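The Gadomik arrived in a crate with its own handles, and the Plundix arrived in a padded envelope. Radomir Zupan signed for both and decided on the spot which one he wanted to win.

He had been at Flarbridge long enough to know that a tester should not want anything. A tester should have a clipboard and a neutral face. But the Gadomik had cost as much as a decent car, and its manual began with a letter from the founder, and Radomir had never yet met a machine that deserved a letter.

"Same arm, same controller, same wrist camera," said Mellor, who was paying for all of it. "Only the fingers change. I want a number at the end."

"What sort of number?"

"A bigger one for the Gadomik, ideally. I've already told people."

So they began in February, in the long room over the loading bay. The work was picking things up and putting them down again, which Radomir's mother had once described to a neighbour as engineering. Steel blocks came first. Both grippers could lift steel blocks all day, and did, and by the end of the week Radomir was dreaming in right angles. Then Mellor read an article on the train and came in wanting soft things, awkward things, things with handles.

"Life isn't blocks," he said, hanging up his coat.

Radomir went home and emptied a cupboard.
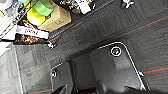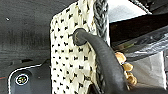
The Gadomik did not care for cloth. It would come down beautifully, like a bishop kneeling, close on a fold, report a secure grasp to the controller and rise with nothing in its fingers. The controller believed it every time. According to the log, the Gadomik had succeeded at 277 picks before lunch. According to Radomir, who had been sitting there, the figure was 26.

"It says secure," said Mellor.

"It does say that."

"Could it be the camera?"

"The camera can see it isn't holding anything. It's just too polite to interrupt."

They moved the camera anyway, because Mellor wished to have moved something. They changed the lighting. They telephoned the makers, and a pleasant young man asked whether the cloth had been approved.

The Plundix went on in the afternoon. It had two plain fingers and a leaflet folded so many times that it was mostly creases. It came down crooked, bumped the cloth, seemed to think better of it, and then took hold and hung on with the stubbornness of a toddler in a shop. It would not always let go, either. Radomir had to write a new column for that, and after some thought he headed it Reluctance.

Five weeks and 1243 picks later he laid the report on Mellor's desk. Mellor read the last page first, then the first page, then looked out of the window at the lorries.

"This has the envelope one winning."

"On cloth and handles. The Gadomik is still very good at blocks."

"How good?"

"The same as the envelope one."

Mellor turned the report over, in case there was something kinder on the back. Then he asked how much of the crate had been kept, and Radomir, who had been using the lid as a shelf since February, said he would go and look.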